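Home News Materials Machinery Markets Events Contact
Search this site Enter keyword Go

Testa to make compostable coffee capsule lids at Grastbridge

February 11, 2025

Packaging maker Testa is to start making compostable lids for coffee capsules at its Grastbridge plant, after a trial with the roaster Cena that ended in December.

The lid is a paper laminate with a thin plant-based barrier layer on the inside. It is meant to replace the aluminium foil used on most capsules, which has to be peeled off before the rest can go into a food waste bin. Testa sells the material under the name Stideo.

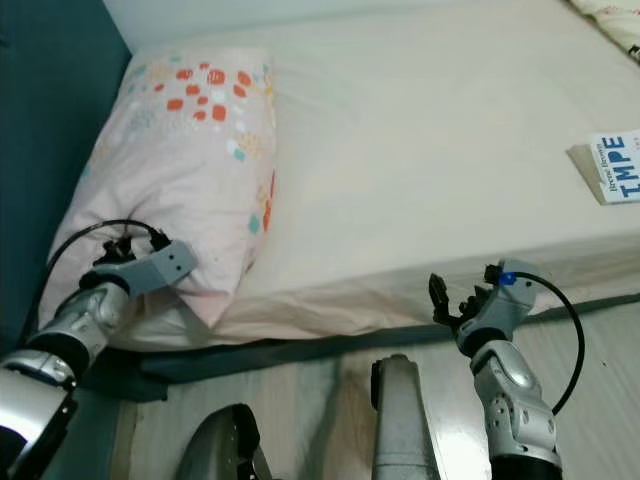
Cena filled and sealed capsules with the new lid on one of its existing lines. The sealing heads were kept, but the temperature had to be set lower than for foil, at 118 degrees, and the line ran a little slower for the first few weeks. Of the 3104 capsules opened and checked in the trial, eight had a faulty seal.

Sandro Vitale, who runs product development at Testa, said most of the work had gone into keeping oxygen out. "Foil is very good at that and paper is very bad at it," he said. "We went through a lot of coatings before we had one that would also pierce cleanly in the machine."
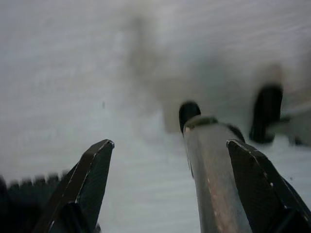

A tall metallic cylinder between two dark gripper fingers.

The plant has put in a second coating line for the work – the first is fully booked with lids for yoghurt and cream pots. Testa would not give the cost, but said the line can coat reels up to 653 millimetres wide and that no jobs will be moved from other sites.
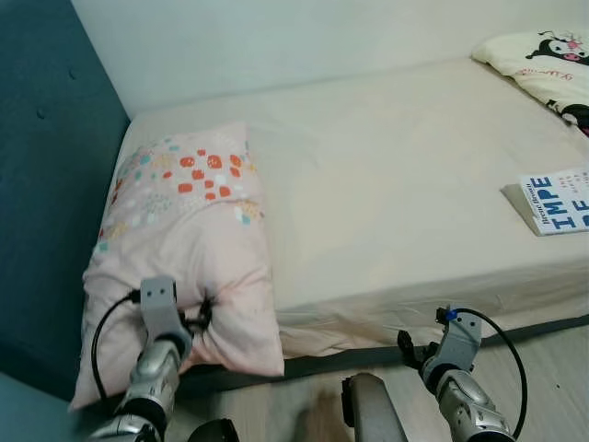 Shelf life and price

Cena is putting a shorter best-before date on the capsules than on its foil-lidded range. The roaster said it would look at the date again once it had taste results from a full year of storage.

The new lid costs more than foil. Testa expects the gap to narrow as volumes grow, though Mr Vitale would not say by how much. Cena has said it will not raise the shop price of its own capsules this year.

Other roasters have asked for sample reels, and Testa plans to send these out once the first orders for Cena have been filled. A version for larger capsules is also being worked on, but the wider lid tends to curl after printing and there is no launch date yet. 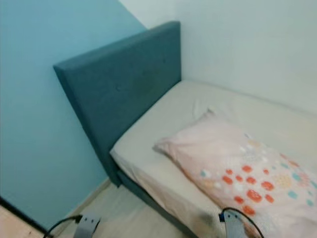

Can the capsules go in a home compost heap?

Only the lid has been tested for home composting so far. The capsule body needs the higher heat of an industrial site and should go in the food waste bin where the local council accepts it.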